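The White Table

Part one of two, posted 2020-02-13

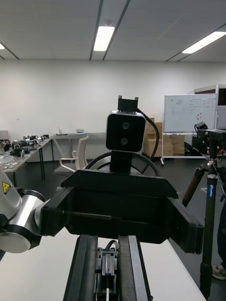

1. Satstead

The winter I came to Satstead, I did not own a table. I had a mattress, a kettle, and a suitcase that I opened and closed so many times that the zipper began to complain. I ate my dinners on the window sill, standing, and looked down at the parking lot of the Drako store, where the snow was pushed into grey hills and stayed there until spring.

In my country we say that a person without a table is only visiting. My grandmother said it about soldiers and about students, and I suppose that now she would say it about me.

I found the white table on the notice board in the laundry room. The paper said: TABLE, WHITE, GOOD, 40 DOLLARS, MUST GO. There was a telephone number, and under it somebody had drawn a small table with four legs, in case the word was not enough. For me at that time it was a kindness. I knew the word table, but there were many other words on that board I did not know.

The seller was an old woman on the fourth floor. She opened the door before I had finished knocking. Her apartment was already almost bare, with pale squares on the walls in place of the pictures, and the table stood in the middle of the kitchen like a guest who has missed the last bus.

"You have someone to help you carry?" she asked.

I said yes. It was not true, but I had practised the sentence "Yes, I have" all week and it came out by itself.

2. The stairs

The elevator in our building was called by everyone the Igwe, from the metal plate above its buttons, and it was too small for a table of that size. We tried it three ways. The old woman stood inside and gave directions, and I stood outside and pushed, and the door closed on the table leg again and again, very politely, and opened again.

So it had to be the stairs. There were two floors between her kitchen and mine. I took the table on my back with the legs pointing to the ceiling, and she went in front of me in her slippers, calling out each landing as if I were a ship.

On the third floor a man came out with his garbage. He looked at the table, and at me under it, and said, "Heavy?"

"White," I answered. I had heard a different question.

He put down his garbage bag and took the other end.

3. What was left on it

At home I washed the table with warm water and a little vinegar. In the full light of the window I could see that it had been used for many things. There was a faint ring from a pot, and a blue line, very thin, which I believe was made by a child with a ruler. Along one side somebody had cut nineteen little notches in the edge. I did not count them the first evening. I counted them in July, when I could not sleep for the heat – the whole town smelled of tar and cut grass – and I sat there with my finger going from one notch to the next.

By then the old woman was already far away, with her daughter, in a place named Skumance, which I had looked for on the map and found under my thumb. I thought of writing to her to ask about the notches. I even bought a card with a loon on the front. I wrote "Dear neighbour" and then I looked at the colour of the ink for a long time.

Were they years? Were they birthdays, or winters, or letters that came? My grandmother cut such marks in the door frame for every calf that lived. I did not want it to be something smaller than that, so I put the card in the drawer with the elastics and the spare key.

In the evening the man from the third floor knocked. He had a bowl of cherries and two spoons, although nobody needs a spoon for cherries. I think he wanted to bring something that belongs to a table.

I moved my papers to one side. He sat down on the suitcase, and I sat on the only chair, and we put the stones in the lid of the kettle.

"White," he said, and knocked on the table with his knuckle.

"Heavy," I said.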